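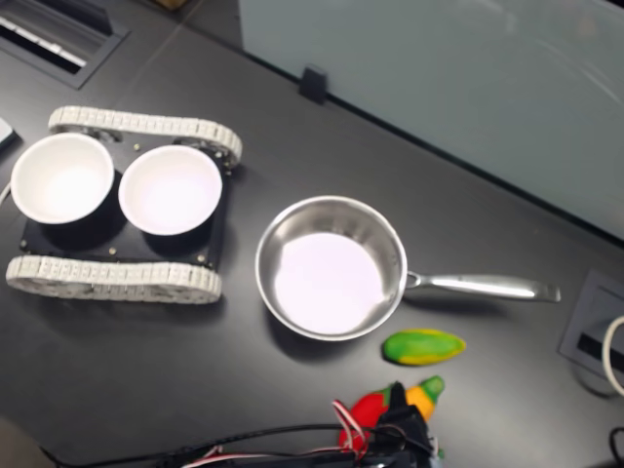
**How long must the cooktop stand in the room before I switch it on for the first time?**

Sixty minutes, with the carton open and the plastic bag removed. If the carton was kept in an unheated garage or car, leave it overnight.

## 3. Setting up the Soson Kyei single cooktop

Revision 2018-08-16. This section replaces the loose sheet which was packed with the first deliveries. The safety pages (section 1) must be read before this one.

### 3.1 Choosing the place

1. Put the cooktop on a flat, dry and hard surface. It must stand on all four feet.
2. Leave 150 mm free at the back and at both sides. The air goes in under the front and comes out at the back.
3. Check that the power cord reaches the wall outlet without being stretched. Do not use an extension cord.
4. Keep bank cards, watches and hearing aids away from the glass.

> **Caution:** Do not place the cooktop on a tablecloth, on paper or on a carpet. The air inlet will be closed by the cloth and the appliance switches off with the message E3.

> **Note:** On a thin metal table you may hear a humming sound. Move the cooktop to another surface.

### 3.2 Checking your cookware

The cooktop works only with pots and pans which have a magnetic base. Please check each piece, also when they come from the same set. The lid and the handle are not important for this test.

1. Turn the pot upside down.
2. Hold the small test magnet (in the accessory bag) against the middle of the base.
3. If the magnet holds firmly, the pot is suitable. If it holds weakly, the pot will heat slowly and not evenly.
4. Put a straight ruler across the base. You should not see light under it.

Stainless steel is a difficult case. Some stainless steel is magnetic and some is not, and the color does not tell you which one you have. Look for the coil symbol on the base or ask the shop.

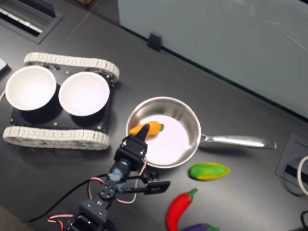 *Fig. 2. Frying pan with toy carrot; two bowls at left.*

Enameled cast iron works very well but it is heavy. Lift it, do not slide it. Copper, glass and aluminum do not work unless the maker has added a magnetic plate.

### 3.3 First switching on

1. Wipe the glass with a damp cloth and dry it.
2. Fill a suitable pot half with water and put it in the middle of the ring.
3. Insert the plug. You hear one short tone.
4. Press **On** for two seconds. The display shows a line.
5. Press **+** until the display shows 5.
6. Let the water become hot, then press **Off**. The fan continues to run and stops by itself. Do not pull the plug before the fan has stopped.

During the first use a light smell is possible. Open a window. If the smell is still there at the third use, call the service.

> **Caution:** The glass takes heat from the pot. The letter H stays in the display as long as the surface is too hot to touch.

### 3.4 Setting the timer

1. While the cooktop is heating, press **Clock**. The display blinks.
2. Choose the minutes with **+** and **–**. The longest time is 60 minutes.
3. Wait until the blinking ends. The time is now stored.

To cancel, press **Clock** again and hold it. The heat level stays as it was. After a power failure the timer is at zero and you must set it again. 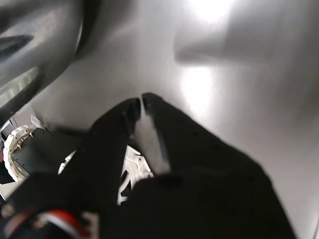 Thảo Châu has written to our service desk that the words "hold it" are not precise enough, and that she let the button go too early several times before the timer was canceled. Three seconds is the correct time. We will print this in the next edition, also for the child lock, where the same question comes up.

### 3.5 Child lock

1. Press **Lock** and hold it for three seconds. The display shows L.
2. To open the lock, do the same again.

**Off** works also when the lock is active. All other buttons do not.

### 3.6 If you need help

Write down the message on the display and the part number from the plate under the cooktop. For spare feet and cords, order from our warehouse in Skistley. Repairs are done in Givbridge only. Please let the glass cool completely before packing, and wind the cord loosely. A broken glass must not be sent by mail; call first and we will tell you how to proceed.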